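Standstead Robotics Program
Unit 6: Teaching by Demonstration - Two-Arm Folding 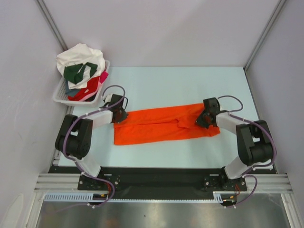 In the previous unit, students guided a single arm by hand. This unit moves to remote control, in which the operator works a pair of leader arms and the robot copies each motion. The Stukero software records joint positions and gripper commands throughout.

Assigned reading: Akbari course packet, page 215 to the end of the section.

Procedure
Work in teams of 2. One student operates; the other starts and stops the recording and keeps the log.
Return both arms to the home position before each demonstration.
Move at a slow, even pace. Long pauses are recorded as part of the task and must be avoided.
If a grip is lost, stop and mark the attempt as failed - do not delete it.

Discussion
Holding a folded garment at both ends requires the arms to act together. Consider how a small delay in one arm would affect the fold.

Logs are to be uploaded to Flirkano by Tuesday, July 9, 2019.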